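Home | News | Business | Community | Archive | Contact

Print this page | E-mail this article

Emham library changes loan rules during closing

30/03/2020

The public library in Emham has changed its loan rules while the building is closed to visitors. All books, magazines and music discs that are now at home with readers can stay there until the library opens again. No late fees will be taken for this period.

"People were calling us because they were afraid of the fees," said Fitriani Rondonuwu, head of the library. "We ask them to please keep the books at home and not to leave them in front of the door."

The return box on Iyer Street is locked. Readers who have already put books in it do not need to do anything. The staff will register them with the date of the last open day.

The library has also made its online collection larger. It now has 600 more titles, most of them novels and school reading for children. A reader can borrow six titles at the same time, and before the limit was two. Persons who have no library card can ask for a temporary number by e-mail, and they will get it in two working days. 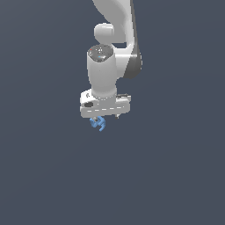

Haziq Sutanto, who is responsible for the children's department, will read stories by telephone each afternoon. Parents can reserve a time at the usual number of the library. The reading group of Melur Goh continues by e-mail with the same book as before, and new members are welcome.

The exhibition of old maps from Grastlow, which was planned for this spring, is moved to November. Tickets that were bought for the opening evening stay valid. The library does not know yet when it can open the building, and it will inform readers on its web page.

Contact the editors | Copyright Kokilton News | Back to top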